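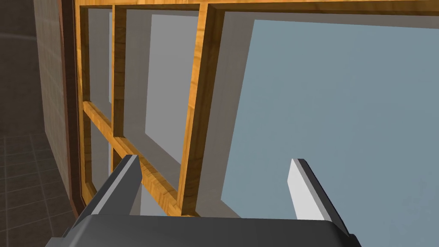
Why do hotels in the same town charge such different prices in different months?

Most of what a hotel spends is fixed, and a room that stays empty tonight can't be sold tomorrow. When few people want to travel, the owner takes a lower rate to cover at least part of the cost. When many people want the same rooms, the owner raises the rate.

Introduction to Tourism
Unit 4 handout: Seasonality in small destinations
Instructor: Suqin Lü
Revised December 27, 2021

Read this before the first class in January. Bring it with you, along with your notes from Unit 3 on transport. We will use the Stadden case for most of the session.

1. What seasonality means

Seasonality is a pattern in visitor numbers that repeats at the same time each year. A single bad month after a storm or a road closure is a shock, and we treated shocks in Unit 2. A bad November every year is seasonality.

Textbooks usually split the causes into two groups. Natural causes are things like temperature, snow, rain and hours of daylight. Institutional causes are school vacations, public holidays, religious festivals and the dates of trade fairs. In practice they overlap. Families go to the beach in July partly for the weather and partly because the schools are closed, and it is hard to say how many would go in May if they could.

There is a third cause that the older books skip over: habit. People go when they went last year. Tour operators print the same departure dates, and restaurants close on the same weekend as always.

2. Peak, shoulder and low

Peak season is when demand is close to what the place can hold, or over it. Low season is when a good part of the businesses are shut. Shoulder season is what lies between, usually on both sides of the peak.

These words describe demand, so the same week can be peak in one town and low in the next valley. Don't assume that summer is always the peak. Ski villages have two peaks, and the summer one is often the smaller. A city that lives from conferences may be quiet in August.

When you write about a destination in this course, state the months you mean. "Shoulder season" with no months given will lose points in the paper.

3. The Stadden case

Stadden is a lakeside town with 3,000 residents and over 1,000 guest beds. It lies at the end of the Bech ferry line. The other way in is the road over the Sovon pass, which is closed by snow in most winters. The town's best-known building is the old customs house, dated 1658, and it is open to visitors only while the ferry runs on its full timetable.

The full ferry timetable lasts seven months. Outside that period there is one boat in the morning and one in the late afternoon, which makes a day trip possible but short. Hotels near the landing stay open a little longer than those up the hill. By the middle of winter a visitor has a choice of two hotels and a guesthouse, and the bakery opens only in the mornings.

Look at how the parts depend on each other. The ferry company cuts its timetable when there are too few passengers. The customs house closes when the boats are cut. Hotels then have less to offer, so they close too, and the next year's passenger numbers confirm that the cut was right. Each decision makes sense for the business that takes it. Taken together they keep the season short.

Things to mark on your copy while reading:

Which of the closures are caused by weather and which by another closure?
Who would have to move first for the season to get longer?
Who carries the risk if they move and the visitors don't come?

4. Costs of a short season

For businesses. A boiler, a roof and a loan cost the same in a year with a five-month season as in one with nine. The income has to be earned in fewer weeks, and this pushes peak prices up.

For workers. Seasonal contracts make it hard to rent an apartment or plan a year. Employers spend every spring hiring and training again. In Stadden a good number of summer staff come from outside the valley and live in rooms that could otherwise be let to guests.

For residents. Roads, parking and trash collection have to be sized for the peak - and then paid for all year. Some residents also say they like the quiet months and don't want them filled. Take that seriously in your paper. A longer season is one possible aim, and a town can decide against it.

For visitors. Peak visitors pay more and wait longer. Low-season visitors pay less but often find the thing they came for closed.

5. What destinations try

Price. Lower rates outside the peak are the easiest tool and the one tried first. They work best on people who are free to choose their dates, such as retired couples and families with children below school age. They do little for anyone tied to a school calendar.

Events. A festival in a quiet month can fill a weekend. It rarely fills the weeks around it. Check also whether the event is already held at a busy time, which is more common than you would expect.

New groups. Walking clubs, language courses and small conferences travel outside vacations. They need different things from summer guests: drying rooms, desks, a meal served early.

Shared opening hours. Several businesses agree to stay open until the same date. This is the approach closest to the Stadden problem. It needs trust, and usually some shared information on bookings. In class we will work with a sample export from Tarkix, the reservation program on the lab computers, so please check that your login works.

6. Reading a booking table

Occupancy is rooms sold divided by rooms available. Be careful with "available." If a hotel closes for the winter, its rooms drop out of the count, and the occupancy of the town can go up while the number of guests goes down. Always look at nights sold next to the percentage.

Average rate is room income divided by rooms sold. It says nothing about empty rooms. To include them, divide room income by rooms available.

7. For the next session

Write one page on a destination you know. Name the peak, shoulder and low months, give one natural and one institutional cause, and describe one business that closes because another one does. Typed, double-spaced, handed in on paper at the start of class. Students who missed Unit 3 should read the ferry chapter first.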